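Teaching the arm to take apart a desktop, part 5

When I left off in April, the arm could pick a drive up off the table and put it down somewhere else. That was as far as it went. Since then I have been working on the holder, the board that all the parts go into, and on getting the gripper to put things in it without jamming.

For anyone new, the project is called Clamow. The goal is a bench setup in our shared workshop that can strip an old office PC down to its main parts and put each part in a known place. I do the hardware and most of the code. Manju Bansal does the printing and has a lot more patience with tolerances than I do. We get our old desktops from Bhatt, a refurbishing shop down the street that sells us the ones not worth fixing.

The first holder was a flat tray with pockets. Parts lay down in it. It was easy to print and easy to load by hand, and it was bad for the arm, because the gripper has to come in from straight above and the fingers need room on both sides of the part. With the pockets close together the fingers kept hitting the next part over. Spreading the pockets out made the tray too big for the reach.

So the second version holds things upright. Each part goes into a raised frame with an opening sized for it, and the gripper only has to push in one direction. The frames stick out from the face so there is something to guide the part before it reaches the slot. Manju added a small lead-in on the inside edge of each opening, and that did more for us than any of the code I wrote that month.
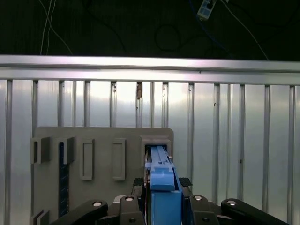 The push itself took a long time to get right. My first try was pure position control: go to the slot, go forward a set distance, open the fingers. When the alignment was good it worked fine. When it was off by a little, the part caught on the rim and the arm kept going anyway, and either the part rotated in the fingers or the whole holder slid back. I broke two frames that way in one evening.

What I run now is a slow approach with a force limit. The arm moves up until it feels contact, backs off slightly, then makes a small search pattern while pressing lightly. If the resistance drops it assumes it has found the opening and goes in. If it gets through the whole pattern without finding anything, it stops and waits for me. I set the limit by trial. Too low and it gives up on the friction of the slot itself, too high and I am back to breaking frames.

Grip pads matter more than I expected. The drive carriers are smooth plastic and they slip. The first pads were bare printed plastic and they were useless. The ones on there now have a texture, and they hold well as long as I wipe them down. Dust from the inside of an old PC gets on everything, and after a few hours of testing the pads are noticeably worse.

I also gave up on letting the arm find its own grasp for the carriers. It would pick a spot near one end, and then the part would tilt as soon as it touched the frame. Now there is a fixed grasp for each part type, stored in a plain text file. Adding a new part means measuring it and typing in the numbers. It is boring but I know what it is going to do.

Here is where the numbers stand. I ran 168 insertions over the last stretch, all with drive carriers, starting with the part already in the gripper. I changed the force limit partway through, so I am not going to quote a success rate as if it were one test. The later runs were clearly better than the early ones. The failures that are left are mostly cases where the holder had been bumped and I had not recalibrated.

Santosh Srivastava asked why I don't just bolt the holder down. I do clamp it, but I keep swapping versions and moving it while I work out the layout. Once the layout is settled it will get bolted to the table for good. The table has slots in it already, so that part is easy.
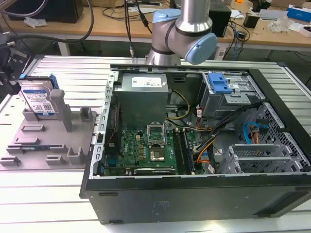

Taking the parts out of the case is harder than putting them in the holder, and I have less to report. The side panel still comes off by hand. We lay the tower on its side so the arm can work from above, and that helps a lot, but the inside of a case is crowded and there are cables across most of the places you want to reach. The cables move, too. A path that was clear on one run is not clear on the next.

For now I am unplugging the drive cables myself before the arm does anything. I tried having the gripper pull a SATA connector and it can do it some of the time, but the fingers are wide for that job and I was worried about tearing something off the board. Manju has a sketch for a narrower fingertip that would slip on over the existing pads. We'll see how stiff it is.

The software side has been quiet. I moved the motion scripts over to Javum, the little sequencing tool I wrote last year for a different project (Grindel, the label sorter, if anyone remembers that). It was 700 lines when I started and it is past 1,000 now, mostly from error handling. Every step can now be run alone, which saves a lot of time when only the last move is going wrong.

Things to do before the next post:

Print the narrow fingertips and try them on connectors.

Settle the holder layout and bolt it down.

Add a check that the slot is empty before the arm tries to fill it. Right now it trusts the list, and the list is only right if I remembered to update it.

Get a second desktop of the same model from Bhatt so I can test on a case that hasn't been opened and closed so many times - the latches on this one are getting loose.

Manju is also going to post the files for the holder once the layout stops changing. If you want the current ones anyway, leave a comment and I'll send them, but expect to do some filing on the openings.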